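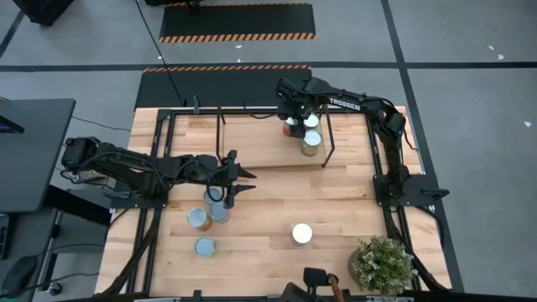 The Long Wait for a Home Battery

4 min read

Maysoun Hourani signed the contract for her home battery in July. The panels were already on the roof, and the installer, a regional firm called Flanico, told her the battery would be running before the end of summer. It went live the following spring.

The equipment arrived on time. The delay was paperwork. Her utility wanted a new interconnection agreement, then a revised one-line drawing, then a second inspection after the first inspector asked for a disconnect switch on the outside wall.

"I had a battery in my garage for months and I couldn't turn it on," she says. "It was sitting there next to the lawn mower."

Stories like hers are common in Olmedo, a town where home storage has grown faster than the office that approves it. Flanico has 51 finished systems there waiting for permission to operate. Casimiro Gallardo, who runs the company's permitting desk, says the application form was written for solar panels alone and has no place to describe a battery.

"We write it in the margin," Gallardo says. "Then it comes back because there's writing in the margin."

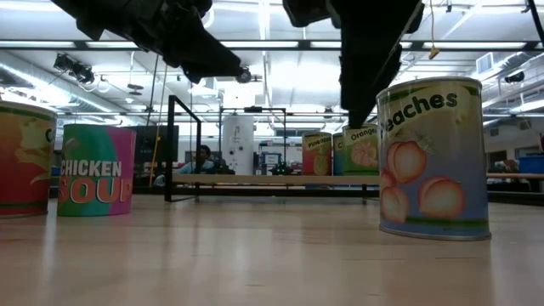 Part of the trouble is how the utility counts capacity. A battery that only backs up a house is reviewed as if it might send full power to the grid at any hour. That can push a small system into a longer study, with a fee of $700 that the homeowner pays up front.

Some installers now use control software to get around this. Nellia, the system Hourani bought, can be set so that it never exports stored power. The utility accepts that setting, but it wants a signed letter for each house, and the letter has to name the firmware version. When the firmware is updated, the letter has to be sent again.

The neighboring utility in Julo took a different route last year. It put systems with export limits on a separate list and dropped the study for them. An application there takes four pages, and the fee is $200.

Olmedo's utility plans to issue a new form in July. Gallardo has seen a draft. It has a box for batteries – one line, he says, but it's a box.

Hourani's system has been through one outage so far. The refrigerator and the well pump stayed on. She is still waiting for the refund on her study fee.

Related
Do You Need a New Panel Before You Add Storage?
What a Backup Load List Should Include
Reading Your First Bill After Solar
Heat Pump Water Heaters in Cold Garages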